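Our Small Kitchen, Before and After We Move Things
Gallery by Myung-ja Kang
February 2024

Welcome to my page. I am living in Grestcombe for six years now, and the kitchen in our apartment on Selwood Lane is the room where I spend the most time. It is narrow, with one long counter, and for a long time I complained that there is no space. Then my sister-in-law came to visit in August, and she told me the space is fine, I only have too many things sleeping on the counter. I was a little offended, but after she went home I started to look at every corner with her eyes.

So this gallery is about the counter and what lives on it. I write a few lines for each corner, because friends from my language class asked me how I decide what stays and what goes in the cabinet. I am not an expert in organizing. I only try one thing, live with it for two weeks, and then try another.

The counter

The dark surface was already in the apartment when we rented it. At first I did not like it, I wanted a light one. Dark counter shows flour, sugar and every drop of water after it dries. But the cabinets are white, and together they look clean even when I am tired and did not clean much. I wipe it in the evening with a damp cloth and then with a dry towel. If I skip the towel, there are stripes in the morning.

The coffee corner

Coffee is the first thing in our house, so the coffee maker has permission to stay out all day. I tried to keep it in the cabinet for one week. It was a bad week. My husband took it out, made coffee, left it out, and I put it back, and we were both annoyed before eight o'clock.

The steel pot is my favorite part. Before this machine we had one with a glass pot, and I broke it in the sink — my fault, I was washing it together with a heavy pan. Now I wash the steel one alone, by hand, and I leave the lid open until the inside is dry. For the smell of old coffee I use baking soda with hot water, and I wait 14 minutes. Why 14? I started with ten and it was not enough, then I forgot it a little longer and it was good, so I kept this number.
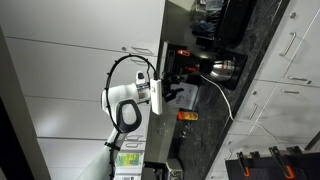
The cord is a different problem, and I am still not satisfied with it. A long cord on a small counter goes everywhere. I bought a package of cord clips from the Edus store near the station, and they held for three days and fell down. The glue does not like a kitchen, I think, with the steam. Now I try to fold the extra length and keep it together with a soft tie. When my nephew visits, I unplug the machine and put the whole cord behind it, as he is at the age when he pulls on everything.

The drying place

I had a big dish rack with two floors when we moved in. It was practical but it made me lazy. There was always room for one more bowl, so I never emptied it. I gave it to a neighbor with four children and she is very happy with it. Now we use a black one, and black was a good decision, the marks from our hard water are not so easy to see on it as they were on the chrome. Once a week I take it to the bathtub and wash it with vinegar. The corners need an old toothbrush.

My rule is that the rack must be empty before I start to cook dinner. I follow this rule maybe on half of the days.

Jars and clear containers

Everything I can, I keep in something transparent. In my mother's kitchen all the containers were tin, very beautiful, and each time we needed sesame seeds we opened five of them. With a clear jar I can see from the door that the rice is almost finished. I also stopped writing labels. I wrote them in two languages at the beginning, and guests were still asking me what is inside.

A clean jar must be fully dry before I fill it. I lost one whole bag of red pepper powder this way, and that powder came from home in a suitcase, so I was sad for longer than is reasonable.

Cloths and towels

This is the weak point of my system. A cloth never stays where I put it. I hang it on the oven door, and after one hour it is in a ball near the wall. I bought hooks, and my husband says the hooks are too high, and he is taller than me, so I do not understand this. For now I accept it. The cloths are changed every morning, and the used ones go to a bag inside the bathroom door.

The upper cabinet

Behind the doors it is less nice, so I keep this part short. On the low shelf are the plates for every day. On the middle shelf are the tea things and a set of small cups by Fikre, which I bought at a market and use only when somebody comes. The top shelf I cannot reach without the step stool, and that is where I put what I could not throw away: a waffle iron, a fondue pot, a cake form in the shape of a fish.

What I will change next

I want to find a better place for the cutting boards, which stand now beside the refrigerator and fall down when the door closes hard. I also think about a narrow shelf on the wall, so the jars can go up and the counter behind them is easier to wipe. My landlord must agree first, because of the holes. I wrote to him and he answered that he will think — so I wait.

If you have a cord clip that does not fall down in the steam, please write me the name in the guest book.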